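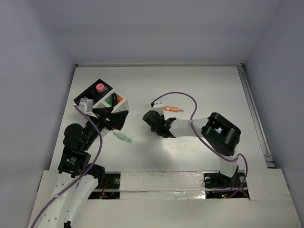
Digby Bolger reckons the whole thing would have been quicker with a biscuit tin and a bit of self-discipline, and he has told everyone at the Ustgate shared workshop as much since March. His objection, repeated to this website over the noise of a pillar drill, is that a grown adult can put a felt pen away in less time than it takes to switch the machine on.

He is right about the time. The pair of robot arms being built at Ustgate, known to the members as Pearce, has so far been set one household duty, and that is clearing loose marker pens off a white table and putting them in an open pot. On a good run it manages a pen in 17 seconds. Bolger, timed by request, does it in one, and had a mug in his other hand.

The builder is Rommel Policarpio, who fits kitchens in Kevholm during the day and comes over to Ustgate in the evenings with a rucksack full of cable ties. He began with one arm, which could pick up a pen but had an unfortunate habit of pushing the pot away while trying to fill it. The second arm was meant to hold the pot still. It now does a share of the picking up as well, and the pot gets pushed from both directions.

"People see two arms and think it's twice as clever," Policarpio said. "It's twice as much wiring. I've got purple cable going over the top of everything, and it has to be long enough to let the arm stretch out and short enough not to fetch the pens off the table on the way back. I've cut those cables more times than I've cut my own hair."

The arms are white in the long parts and black at the joints, with black grippers, and they work inside a bay with plain grey walls that Policarpio put up after the first few weeks. Before that the arms had a view of the rest of the workshop, which meant people walking past in bright jumpers. The software took a particular interest in an orange one. Bolger, whose jumper it was, has declined to wear anything else on build nights.

The rules of the task are simple enough to fit on the whiteboard. Pens start anywhere on the table. They must end up in the pot, and it doesn't matter which way up. Neither arm may touch the other. The black tray next to the pot is not part of the job and is to be left alone, an instruction that Pearce has followed about as faithfully as a cat would.

Pale colours are the present difficulty. An orange marker on a white table is no bother, Policarpio said, but a pale green one under the workshop lights can vanish altogether when the shine off the tabletop catches it. The arm then goes to where it last believed the pen to be and closes its fingers on nothing, with every appearance of satisfaction. It will carry the nothing to the pot and let go of it carefully.

A matt covering has been suggested and is being resisted. Policarpio likes the table as it is and says that any machine meant to be useful in a real kitchen had better get used to wipe-clean surfaces. He has fitted enough of them to know.

The workshop itself occupies a former seed merchant's, put up in 1894 with walls thick enough to defeat any phone signal. There is one good bench, and who gets it has been a matter of feeling. Pearce was given a corner on the understanding that it would be gone by the summer. It hasn't gone, and has acquired a front platform with the electronics let into it, so that the wiring can be reached without taking the table apart. This was done following an evening on which the table had to be taken apart.

Money has come mostly out of Policarpio's own pocket, with 2000 pounds from the Hastora Fund, a local pot for things made in sheds and garages. The application form asked how the project would benefit the wider public. He wrote that the wider public also leaves pens lying about. The fund paid up without further questions, and has asked for a short report and, if possible, a demonstration involving something other than pens.

That may take a while. A trial with teaspoons in the spring was abandoned when the gripper proved unable to get its fingers under one, and the arm spent a long time sliding it to the edge of the table and, finally, off it. Policarpio has been filing and refitting the fingertips ever since. Socks went better. Socks, he points out, want to be picked up.

Members will be able to see the arms at the open evening on 24 July 2026, when Policarpio intends to attempt 30 pens without stopping and without anybody putting a hand in to help. His best unbroken run stands at eleven. Visitors are asked to keep behind the tape and not to lend the machine their own pens, as it is not yet very good at giving things back.

Bolger will be there too. He has entered himself against it, with his biscuit tin, and was last heard asking whether he would be allowed to start from the tea counter to make a race of it. Policarpio has said yes, on condition that he leaves the jumper at home.

Doors at Ustgate open at seven and entry is free. Tea is by donation, in the jar next to the kettle.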